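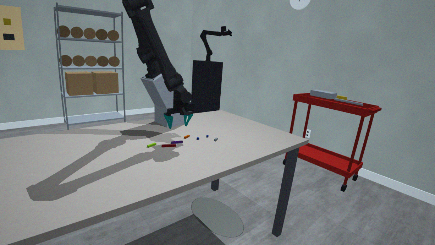

Switching to decaf, month two

5/6/23

I stopped drinking regular coffee in the spring and said I would write down how it went, so I'm doing that now. For years I drank five or six cups a day. The first was before I got dressed and the last was sometimes after dinner. I slept badly and blamed the mattress, then the neighbors, then the street light outside the bedroom.

My friend Anouk Verhoeven quit two years ago and told me to go down slowly. I didn't listen. I stopped all at once and had a headache for 9 days. It sat behind my left eye and got worse in the early afternoon. I also got very tired of people telling me to drink water. I was drinking water.

After that it got easier. I fall asleep faster now, usually before I've finished a page of whatever I'm reading. I still wake up at night, but I go back to sleep instead of lying there going over my tax return. Mornings are slower than they used to be. I need a good half hour before I want to talk to anyone, and my family has noticed.

The harder part has been finding decaf that I like. The supermarket kind tasted like wet cardboard to me. I tried a bag from Zaturitz, a small roaster two towns over, and it was fine with milk and thin without it. Then I tried the dark roast from Oei and that is the one I've stayed with. It costs $16 a bag, more than I used to pay for regular, but a bag lasts a lot longer now that I'm down to two cups. I grind it a little finer than I did before and use water just off the boil.

Ordering out is hit or miss. The café on the corner makes decaf only if you ask and wait, and twice I'm fairly sure I got the real thing, going by how I felt at midnight. I've mostly switched to mint tea when I'm there.

Nicanor Tejada wrote after my last post to ask if I'd tried half-caff as a middle step. I hadn't, and if I were starting over I would – one week of half and half, then a week of mostly decaf. He also asked about chocolate. I still eat it, though I've moved it to the afternoon. Tea with caffeine I have maybe once a week, at my sister's, where that's what there is.

I don't know if I'll keep this up for good. We're going camping in September, and a camp stove and a pot of strong coffee have gone together for me since I was a teenager. I may allow it for the trip and see what happens when I get home. For now there's half a bag of the Oei left in the cupboard and I need to order more this week.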